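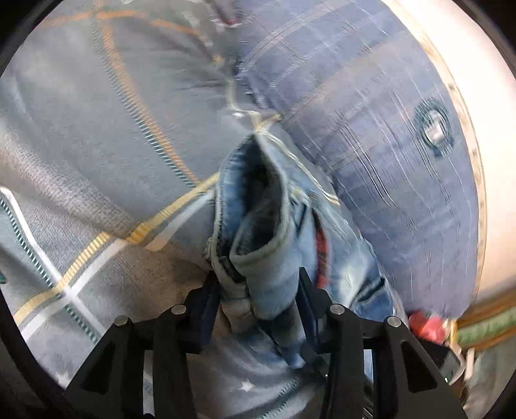
Kivow G2 Finger Set, Replacement Pair
Part no. 3179
Supersedes part no. 1002 (withdrawn)
Manufacturer: Verkton

SAFETY NOTICE, issued 2023-02-15
Stop using finger sets marked 1002. The pivot pin on these sets can work out of its bore under side load. A finger with a missing pin may swing open and drop the load, or close past its stop and pinch the operator's hand.

Fault history
The fault was first reported by the Rondale laundry test site during folding trials on heavy garments. Kourosh Salehi of Verkton service traced it to an undersized retaining groove. Light fabrics did not trigger it. Denim, towels and quilted bedding did.

What changed in 3179
Deeper retaining groove
Pin head seated flush against the washer
Closing force limited to 15 N at the pad

Compatibility
Fits G2 hand-held and arm-mounted bases. Does not fit G1.

Installation
Remove the battery before touching the fingers. Replace both fingers together. Cycle the gripper 200 times without load, then check each pin for side play. If a pin moves, do not use the tool.

Returns
Sets marked 1002 are exchanged free of charge through Chuensuk Parts. Contact: Kanyarat Thammasiri, returns desk. Include the base serial number. Do not ship the battery.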